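Bench notes: spur gear and output plate

24 November 2020

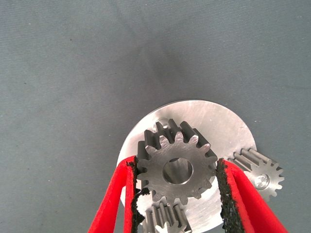 Steel spur gear over the aluminum plate, on the gray cloth.

The reducer has been in pieces since April. I bought it used from a dealer in Clakow, with no paperwork beyond a Groen part number, 2562, on the packing slip. The replacement bearing finally came from Ostlow, so the gear stage went back on the bench this week.

The gear is plain steel with straight teeth, 15 of them visible. A low tooth count on a part this thick gives a coarse pitch, and small errors in center distance matter less than they would on a fine one. The machining marks on the face are still visible. I left them alone. The face does not run against anything in this assembly.

The plate is aluminum, brushed and lightly scratched. I checked it for flatness with a straightedge and feeler gauges and found nothing worth correcting.

Bore measured with a telescoping gauge at three depths, two readings per depth. All six agreed to within the resolution of my micrometer. The shaft is nominally 12 mm and I will measure it the same way before pressing anything.

Still to do: clean the keyway on the shaft, order 28 mm retaining rings, and find out whether the Cerilus grease I have is compatible with the new bearing's seals.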